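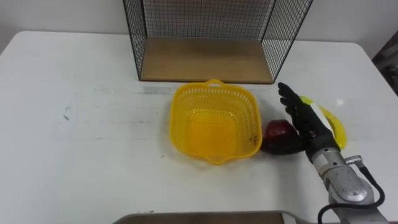

A yellow basket in front of a wire-mesh shelf.

Home Features Storage Archive
4 min read

Fruit keeps longer when air can reach it. Rigoberto Tamayo, who runs the packing store at Kurkberg, sets his winter room at 3 degrees and leaves a gap between each stack and the wall. Apples give off ethylene, which speeds ripening in whatever sits beside them.

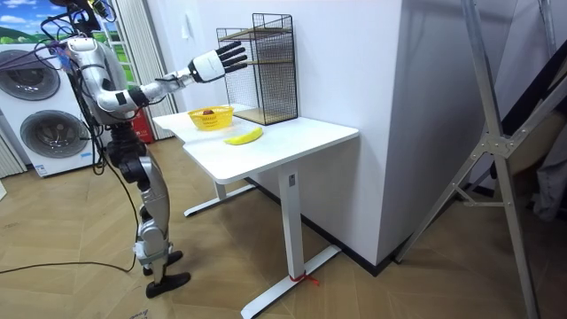 Potatoes are therefore kept in a separate bay, in the dark. The store holds 800 crates, checked every 12 days from January until the last are sold. Any fruit with a soft patch goes for juice the same day.

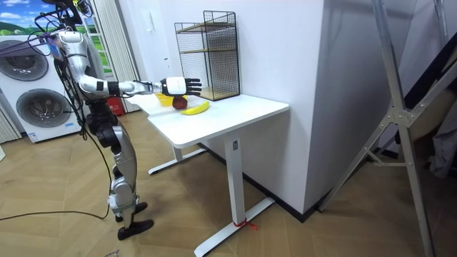
At home the limits are looser. Giuliana Nina, a grower at Hellska, advises a single layer, stalks up, in an unheated room. Late varieties last well into spring. Early ones should be eaten within 13 days of picking and are not worth storing.

Contact | © 2024 Humphreys | Back to top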